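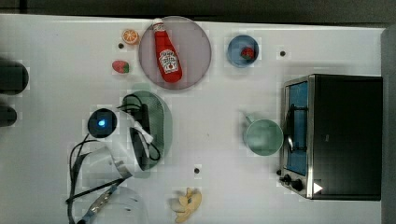
Cleaning second-hand play food and dishes before a toddler group uses them

Posted by Yi-an Yeo in Home and Family > Toys and play
Apr 6, 2018

I have taken over the play kitchen corner at a toddler group in Costudville. The last person left me two crates of play food and small dishes, most of it from jumble sales and people's lofts. Some of it is sticky. A few of the hollow pieces rattle when I shake them, and one squeezed out brown water over the sink, so I dread to think what is inside the rest.

I need to get it all fit for use. The children are between one and three, so everything goes in the mouth. I have a normal kitchen, a dishwasher, and a tub of Sanum tablets that was in the cupboard, with no instructions on it. There is also a small Urkik cooker with a battery compartment that has gone a bit green.

What can go in the dishwasher and what can't? Is it worth saving the hollow stuff? And how often should it be done once we are up and running? I have 50 pounds for the year for the whole corner, so I can't simply buy new.

Bok-nam Noh
Member, Costudville

Dishwasher for the lot. Top shelf. We did ours like that for years and had no trouble.

Ok-hee Ahn
Regular contributor

I would be careful with the answer above. Wooden pieces will split in a dishwasher, felt ones go out of shape, and thin hard plastic can warp if it slips down near the element. I ran a nursery room for six years and did this job every August before the new intake. Set aside an afternoon.

1. Sort by material first. Solid plastic, hollow plastic, wood, fabric, and anything with a battery or a wire. If you can't tell what something is, treat it as wood and wipe it by hand.

2. Throw out anything cracked, anything with flaking paint, and anything small enough to choke on. You can get a choke tester for very little, or use the tube from a toilet roll. If it drops through, it goes. Old toy fruit is worse for this than you would think, and so are loose leaves and stalks. Give every stalk a hard tug.
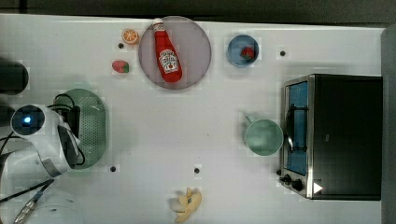

Toy strawberry in a blue bowl, with an orange slice and a ketchup bottle nearby.

3. Look at any real packaging in the crates. People do like to give empty sauce bottles and cereal boxes to a play kitchen. Cardboard can't be washed, so replace it when it gets grubby. Bottles are fine if they have been washed out fully, but lids come off in little hands. I would leave them out for under threes.

4. Wash the solid plastic. Top shelf of the dishwasher, 50 degrees, with the small things in a zipped net bag. No dishwasher? A bowl of hot water with washing-up liquid and an old toothbrush does it just as well. Most of the stickiness will be old sticker glue. Rub it with a little cooking oil, leave it for 5 minutes, then wash.

5. Wipe wood with a cloth wrung out in soapy water and then a clean damp one. Never soak it. Stand it on a rack overnight.
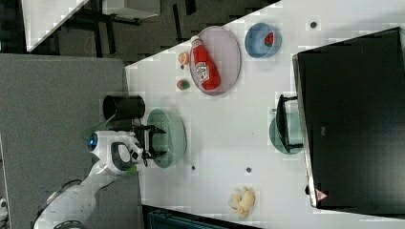
6. Deal with the hollow pieces. Anything with a hole that has let water in should go in the bin, I'm afraid. You can't see inside to check, and the black bits come back. If a piece is dry and sound, seal the hole with a dab of waterproof glue and only ever wipe it from then on.

7. Dry everything properly before it goes back in the crate. Damp toys in a lidded box will be smelly within the week. I used mesh trays.

As for how often, anything that has been mouthed comes out straight away and goes in a "to wash" tub. The rest we did weekly in winter and fortnightly in summer.

Bin the Sanum tablets. Without the label you don't know the strength, and they may well be past their date.

Radomír Jireš
Member

Agree with Ok-hee on nearly all of it. On the cooker: take the batteries out with gloves on and dab the green parts with white vinegar on a cotton bud. Let it dry for a day and try new batteries. If the springs have rotted through, leave the compartment empty, screw the cover shut and let them use it as it is. Ours has had no batteries for ages and they still queue for it.

For money, ask the Diekmann shop on the ring road whether they have any end-of-line dishes. I paid 75p a plate there last year. They won't hold stock for you, so go early.

Yi-an Yeo

Thank you both. Half a crate has gone in the bin already. Will try the vinegar tonight. Does the net bag need to be a special one, or will the sort you put tights in do?

Ok-hee Ahn

The tights sort is fine.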